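How to compare two grippers fairly, using a tray of nuts

Every gripper is excellent at picking up the thing in its own brochure. The trouble starts when you bolt it to an arm and hand it something small, shiny and round. This page sets out the comparison we run at Pukaswood before anyone is allowed to have an opinion about fingers. It takes an afternoon and needs nothing more exotic than two trays, a bag of small metal parts and a willingness to be disappointed by your favourite.

You will need two arms that can reach the same bit of table, or one arm and a lot of patience with mounting screws. Add a compartment tray, a flat metal tray and a cover for the table in a plain colour. Ours is light blue. Grey was tried, and the vision software spent a morning treating the whole bench as one very large nut.

Step 1. Fix the trays before you fix anything else

Set the trays side by side and mark the table with tape so you can put things back after the inevitable bump. Edgars Ķēniņš marks his in pencil, and has re-taught the same pick position more often than he cares to discuss. Tape costs less than Edgars.

Put a few parts in the compartments and a few loose on the metal tray. Those are two different jobs. A compartment wall stops a part rolling away but gets in the way of the fingers; the open tray does the reverse. A gripper that looks splendid at one may be hopeless at the other, and you want to find that out before the purchase order goes through.

Step 2. Run the slow pass

Drop the arm speed to 6 per cent and close the fingers on one nut at a time. Yes, it's tedious. Bring a cuppa. At this speed you can see which finger touches first, and whether the part shifts before the second one arrives. If it shifts, your centre point is off, and no amount of extra force will help. 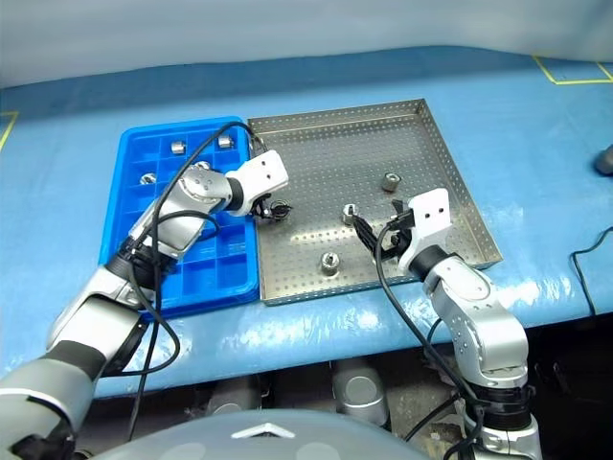
Slow pass: left gripper closed on a nut over the steel tray, right gripper alongside another.

Write down the approach angle for each attempt. People skip this and then spend the following week arguing about whether the fingers came in straight. Mārtiņš Lepik and I once had that argument across an entire lunch, and the only thing we settled was the bill.

Step 3. Standardise the squeeze

Set both controllers to the same closing force and the same finger speed. The Stelline controller and the Trokell controller both offer a setting called "soft". They do not mean the same thing by it. Ignore the names and measure the force with a gauge at the fingertip, three closes per gripper, and take the middle reading.

Watch out for the default time-out as well. Ours was 320 milliseconds on one side and unlimited on the other, so one gripper gave up politely while the other went on squeezing like it was owed money.

Step 4. Score the real run

Bring the speed up to whatever you plan to use in production and do 34 picks per gripper. Why 34? It was what fitted on Mārtiņš's score sheet, and by the time we noticed, we had too many sheets to change. Whatever figure you choose, keep it the same for both.

Give each pick one of these marks:

Clean: picked, carried, placed where it was meant to go.
Ugly: placed, but the part turned or slid in the fingers.
Dropped: self-explanatory, usually audible.
Missed: fingers closed on air with great confidence.

Record the part's pose too. A nut lying on its side is a different proposition from one standing upright, and if one gripper happens to get all the easy ones, your results are a horoscope.

Step 5. Bring the grippers together

If the arms will share a work area, test them close together over the same tray. Fingertip clearance is only half of it. Wrist housings, brackets and cables all take up room, and the simulator is rarely told about cables. Keep a hand by the stop button and go back to the slow speed for the first few moves.

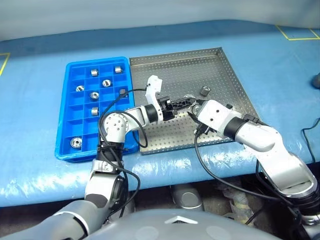 Can I swap in longer fingers to get around the crowding?
Longer fingers will buy you some clearance at the wrist, but they flex more and lower the force you can hold at the tip. Repeat steps 2 and 3 with the new set before you trust any earlier scores.

Step 6. Swap sides and do it again

This is the step everybody tries to get out of. Move each gripper to the other arm, recalibrate and repeat the scored run. In October we had the Sepp fingers ahead by a healthy margin until we swapped, at which point the margin stayed behind with the left arm. A worn wrist joint had been quietly sabotaging the competition.

Keep both sets of sheets. If the results disagree, check joint play and camera calibration before you touch the grippers, and tighten the mounting screws while you're down there. Two of ours were finger-tight. Edgars says it wasn't him.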